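# About Pirnetti

Pirnetti is a small testing shop for robot grippers, arms, cameras and controllers. We don't build or sell any of them. Companies send us parts they are thinking of buying, or parts they have designed and want checked, and we run them through the same jobs under the same conditions and write down what happened.

## How we started

Chantal Lachance and Necati Sezer worked together at Nivholm, a packaging firm that was picking out grippers for a new line. They had four data sheets, all measured in different ways, and no good way to compare them. They ended up borrowing a bench and testing all four themselves. The report they wrote got passed around to a few other companies, and two of those called to ask for one of their own.

The first paid job came in December that year, from Brarkar. It took much longer than quoted. We have gotten better at quoting.

## What we test

Most of our work is on grippers. A typical comparison covers three or four models and runs for 12 working days, including setup. Each gripper gets 70 tries at every task on the list. The tasks use ordinary items: bags, balls, cups, folded cloth, cable ends, small boxes. Soft and see-through things are on the list on purpose. Plenty of grippers do well with a solid block and then have trouble with a bag that bends when it is touched.

We test both mounted grippers, which go on an arm, and hand-held ones, which a person moves around. The hand-held kind lets us try out finger shapes and opening widths before anyone spends time on arm programming. It also shows us which jobs need two hands.

Camera work is the next largest part. We compare how well different cameras pick out clear plastic, shiny surfaces and dark objects, under bright and dim light. Controllers come last, and those jobs vary a lot. Some customers only want to know the delay between a command and a movement. Others want us to run the unit for a week and log every fault.

Our records now hold 1,061 finished test runs. Customers who come back can have a new part measured against any of their own older ones.

## What you get

You get a written report, the raw logs and the video. The report says what we tested, how many tries failed, and how each one failed – dropped, slipped, missed or crushed. It has a page on cabling and setup, which tends to be the part that our customers' technicians read first. We give a recommendation only if you ask for one.

We don't publish results without permission, and we don't take a commission from makers.

## Who we are

- **Chantal Lachance** runs the company and handles quotes.
- **Necati Sezer** designs the test tasks and looks after the benches.
- **Saadet Dursun** is in charge of cameras and lighting.
- **Zerrin Tatlı** does controllers, wiring and most of the software.
- **Savita Sengar** writes the reports and checks the numbers before they go out.

There are 11 of us in all, counting the part-time operators. We share a building with Çınar, a machine shop, and they cut most of our finger plates and brackets. That saves us nearly a week on some jobs.

## Sending us something

Write first, and tell us what the part has to pick up, how often, and what it will be mounted on. Please send the cable and power supply you plan to use with it. If you have odd items of your own that need to be handled, send a few of those too – we will add them to the task list at no extra charge.

Page last updated 2019-05-23.

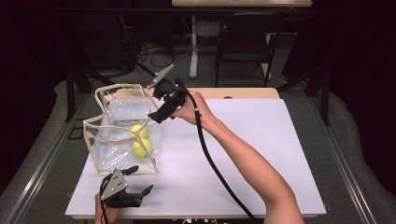 **Can you test a gripper that is still a prototype?**

Prototypes are fine as long as they can be powered safely and come with a drawing or a short note on how they open and close. We agree on a limit for force and run time before we begin, and we stop and call you if a part breaks.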